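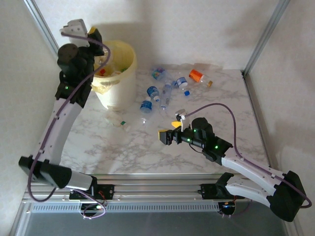 How to Clean a Stone-Look Counter Without Buying Six Bottles

Home Kitchen Floors Laundry Ask Us Back to all guides

Every spring somebody sends me a link to a new miracle spray, and every spring I read the back label and find soap, water and perfume. I have been cleaning rental kitchens in Hokirmont long enough to be suspicious of anything that promises a "deep mineral shine." Most counters need dish soap and a cloth that isn't already dirty.

First, find out what you have. A marble pattern tells you nothing. Laminate, quartz, porcelain and real marble can all come in white with gray veins, and the listing for your apartment will call every one of them marble. Look at an unfinished edge, usually under the sink or beside the stove. If you see a thin printed layer over something brown, it's laminate. Real stone has veins that carry on over the edge. If you still can't tell, treat it as real marble and keep acid off it.

What you need

Dish soap, warm water, two soft cloths, a plastic scraper. Baking soda for stains, maybe.

Step 1. Clear everything off. Wiping around the toaster doesn't count.

Step 2. Put 2 drops of dish soap in a bowl of warm water. People always use more, and then they write to me about streaks. The streaks are soap.

Step 3. Wipe from the back to the front with the cloth wrung out hard. Go over it again with plain water.

Step 4. Dry it with the second cloth. Skipping this is how you get the cloudy look that the spray companies make their money from.

Step 5. For a dried-on spot, lay a wet cloth over it for 18 minutes, then push at it with the plastic scraper held nearly flat. No razor blades, whatever the video said.

Stains

Mix baking soda and water to a paste, leave it on the stain under plastic wrap overnight, and wipe it off without scrubbing. Zofia Malinowski swears this took a turmeric stain out of her laminate. I tried it on mine and got half of it. Old oil in real stone may never come out, and I would stop after two tries.

What about vinegar?

No. It etches marble, and a dull etched patch is damage, so you can't wash it away. Abelardo Daza refinishes counters over in Clulesport, and he tells me vinegar keeps him in business. Lemon does the same thing.

And sealing?

Laminate and quartz don't need it, though you will be offered it. For marble, leave a few drops of water on the surface for ten minutes. If a dark mark shows up underneath, it's time to reseal.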